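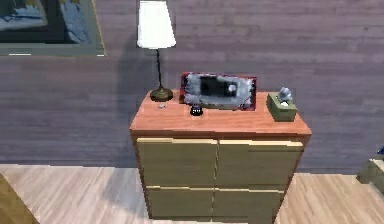 Dresser scene, start state. Lamp on the left, tissue box on the right, four drawers.

What rules do you use for writing task specs for simulated household scenes?

Posted by divton_sim, 25/02/2022

Hi all! I'm putting together a small set of tidy-up and open-the-drawer tasks for a mobile arm in simulation, and I'm having a great time with it, but my task sheets are a mess. The scene above is one of mine. I've been writing instructions like "open the top drawer" and "pick up the thing in front of the picture," and two people on my team at Divton read them and came back with different ideas of what counts as done.

There are 700 start states in the set so far, all variations on rooms like this one. Before I make more, I'd love to know if there's a good-practice list people follow. How do you name things? How exact should a success rule be? And do you put limits on contact with stuff that isn't part of the task, like the lamp?

kvam_bench

Oh, I love this topic! We went through the same thing on our Kvam task set, and these are the rules that stuck.

Name every part by position and write down whose left you mean. Your dresser has two drawers in the top row, so "the top drawer" has two right answers. "Upper-left drawer, as seen facing the front" has one. Do this even when the robot comes in from the side.

If you can't tell what an object is from the render, don't let the instruction depend on it. I can't tell what the little round silvery thing by the lamp is. Could be a coin, could be a ring. Either give it a proper name in the scene file and make it bigger, or call it "the small round object" everywhere. Same goes for the dark one in front of the framed picture. Pick one name and stick with it, so that the spec, the log and the instruction all match.

Success is a number plus a hold time. For drawers we use a fraction of full travel, and the drawer has to stay there for 2 seconds with the gripper off it. That second part caught so many false passes for us, it was wonderful (and a bit embarrassing).

Write a keep-still list. On a dresser like yours I'd put the lamp, the framed picture and the tissue box on it for any drawer task. Set a distance each may shift and fail the run past that. A tall lamp near the back corner is a great test for this, by the way. Arms that look perfect on the drawer will happily swipe the shade on the way out.

Last one: freeze your seeds before you tune anything. We keep 1511 locked and never look at the results until a release.

plistport_user

just use whatever the simulator gives you for success, it's fine. I never wrote specs and had no problems. check your drawer joint limits though, mine were in the wrong units

anda_tasks

Lots of good stuff from kvam_bench, and I'd add a few things from our side.

Version the spec together with the scene. If you move the tissue box a little, that's a new version, even if the instruction stays the same. We once compared two runs for a whole week in September before spotting that one used older furniture.

Report failures by kind. "Failed" tells you very little, but "opened the wrong drawer" or "moved a keep-still object" tells you what to work on next. Our last report covered 1147 runs and the breakdown by kind was the most useful page in it, by far!

And have someone outside the team read each instruction with only the start image next to it. If they point at the wrong drawer, fix the wording first. It's quick, and kind of fun.

On plistport_user's point, built-in checks are a fine place to start, but read what they measure. Ours passed a drawer the moment it moved at all.

divton_sim

Thank you both, this is great. I'm renaming the drawers tonight and starting a keep-still list with the lamp at the top. Is the 2 second hold measured in sim time or wall clock?

kvam_bench

Sim time, always!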